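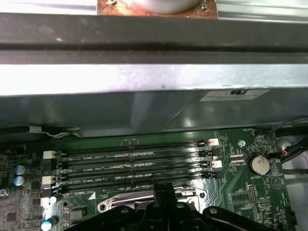 Working Rules for a Robot Arm Inside Open Computer Cases

Student project report
Eskil Tveit
Department of Automation, Midtbø
18 Apr 2018

1. Background

The Tellis cell has a robot arm with a gripper and a small camera at the wrist. Students use it for handling work on used computers: memory modules, levers, plugs and other parts that are normally moved by hand. The work belongs to the Mestumeck project, which looks at how much of the taking apart of office machines can be done by a robot before a person has to step in.

When I joined the project there were rules for the cell, but they were spread over several places. The supplier's manual covered the arm. A sheet on the door covered who was allowed in. Advice on static electricity was in a folder from the electronics lab, and it had been written for people with soldering irons. A new student could follow all of it and still not know how close the gripper could be brought to a board by hand control, or who had to be told when a socket was damaged.

My task was to bring this together into one set of working rules, try it out during ordinary sessions and change what did not work. The report describes the rules, the reasons for the less obvious ones and the problems that remain.

2. What was already there

For industrial robots the starting point is ISO 10218, in two parts, one for the robot itself and one for the robot system and its integration. ISO/TS 15066 adds guidance for robots that share a space with people. For static electricity I used IEC 61340-5-1, which deals with protecting electronic parts in a controlled area. I read these in the library and have not copied text from them. The working rules do not replace them and do not show that the cell complies with them. The risk assessment for the cell is a separate document, kept by the department.

The standards are concerned with people being hurt and with parts being damaged by charge. They have little to say on the ordinary ways a gripper can spoil a computer. A fingertip that pushes a retention lever sideways is not dangerous to anyone, but the board may be ruined. Most of the new rules are about that kind of thing.

I also visited Prarkard, a repair firm that agreed to show me how their staff are trained on memory and processor sockets. They have no robots. Their habit of checking a part from the same angle before and after each job went straight into the rules.

3. How the rules were made

I began with the cell's logbook. Students are meant to write an entry whenever a session is stopped early or something is damaged. There were 153 entries. I read all of them and sorted them by what the person had been trying to do at the time, and only after that by what went wrong. Sorting by fault first gave a large group called "gripper contact" which said very little.

The entries varied a lot. Some gave the arm's position and the step in the program. Others said "stopped, cable". Of the 153 I could use 115. The rest lacked so much detail that I would have been guessing.

Contact with something beside the target was the most common cause of a stop. Usually the operator was watching the fingertip, and the part that touched was a linkage or a screw head further back on the gripper. The wider parts of the gripper are easy to forget when the wrist camera shows the tip so clearly. Cables came next. After that came releasing a part before it was free of its slot, and pressing on a lever from the wrong side.

A first draft was used by the project group until it became clear which rules were being skipped. I then cut it down. The draft had a rule that every session should begin with a full test movement over an empty table. It took too long and people left it out, so it was replaced by the shorter check in section 4.2.

4. The rules

4.1 The computer

The mains lead is taken out before the case is put in the cell. The power button is then held in to discharge what is left in the supply. Both steps are signed for on the session sheet by the person who did them.

The case is fixed so that it cannot slide. Pushing it by hand is a good enough test.

Any cable that crosses the path of the gripper is moved aside or unplugged. Cables outside the path may stay as they are, but they are pointed out to the operator before the arm is switched on. Fan leads and front panel leads deserve a second look, as they are thin and spring back.

The coin cell may stay in its holder. It is treated as live, and no metal part of the gripper may be brought down over it. If the task passes over the cell, it is taken out by hand first and put in the marked tray.

4.2 The gripper

The fingers are opened and closed once, away from the case. Screws on the linkages are checked by eye and with a finger, with the arm stopped. A loose screw inside a computer case is hard to find and can bridge contacts later.

The gripper is earthed through the arm, and the connection is measured at the start of each session. Black anodised plates can fool people here. Anodising is an insulating layer, so the meter probe has to go on bare metal. We had one long afternoon of wrong readings before this was written down.

Nothing is stuck on to the fingers without it being noted on the session sheet. That includes tape.

4.3 Moving in

The arm may travel at its normal speed down to 50 mm above the highest part in the case. Below that it moves at the reduced speed set in the controller, and the operator keeps a hand on the enabling switch.

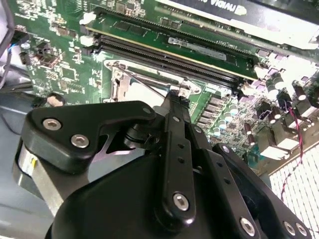
Before the last part of the approach the operator stops and says out loud what the widest part of the gripper is going to pass. It feels silly at first. The point is to move attention from the tip to the whole tool, including the finger plates at the sides, which can come down on capacitors or plugs while the tip is still well placed. If the operator cannot say what is beside the gripper, the arm goes back up and a second person looks in from the side.

The camera view alone is not enough for this. The gripper hides a good part of the board from its own camera, and the hidden part changes as the wrist turns.

4.4 Touching

Levers and latches are moved only in the direction they are made to move. On a processor socket this means the lever is pressed down and out from under its catch before it is lifted. A lever that does not move with light force is left alone and passed to a person.

A memory module is not pulled until the latch is open. Modules are held by the edges of the board and never across the gold contacts.

No part of the gripper may enter an open processor socket. There is no exception to this, whatever the state of the computer. Several students asked for one for scrap boards. I decided against it, as a habit learned on scrap is carried over to boards that matter.

4.5 Stopping

Anyone in the room may stop the arm and does not have to explain first. After a stop the arm is not moved until the operator has looked at where it is touching, if it is touching anything. Automatic return to the home position is switched off while the gripper is inside a case. A return move takes the shortest way in the joints, and this may well run through the side of the case.

4.6 Afterwards

The target area is looked at from the same angle as before the session. Marks, bent pins and missing small parts are written down even when the computer is due to be scrapped. The log entry gives the step, the part of the gripper that touched and what it touched. There is now a printed form for this with a box for each.

5. People

The rules need 2 people in the room whenever the gripper is below the top edge of a case. One operates. The other watches and does nothing else, and in particular does not fill in the sheet at the same time. The draft allowed the second person to be in the next room with the door open. That was dropped after our supervisor pointed out that the stop button in the next room had never been connected.

Training consists of reading the rules, watching a session and running one with an experienced operator beside you. There is no written test. I considered one, but in my view it would have measured the reading and left out the part people get wrong.

6. Did it help?

I can't say with any certainty. Log entries since the rules came in are longer and clearer, and that makes them hard to compare with the old ones. A group that has just been told to report everything will report more. The number of stops is therefore a poor measure for now.

What I can say is that operators stop earlier. In the old entries the stop nearly always came after contact. In the newer ones there are stops where nothing was touched and the operator was simply unsure. Two people told me that the spoken check slows them down. One of them also said she had started doing it when working by hand.

The earth measurement is the rule most often forgotten. The meter is kept in a drawer across the room and I suspect that is the whole explanation. I have asked for one to be fixed to the cell.

7. Open points

The reduced speed is the same for every task. Lifting a latch and placing a module probably need different limits, and we have not measured either.

The rules assume an operator at the controls. If the Mestumeck group begins to run complete sequences without one, sections 4.3 and 4.4 will have to be written again, and the risk assessment comes first.

Graphics cards are not covered. They sit higher than the rest of the board, and the gripper has to go round them to reach some memory slots. At present the operator decides whether the card comes out. A fixed rule would be better, but I had too few entries to base one on.

The next review of the rules is planned for June. Comments can be left in the back of the logbook.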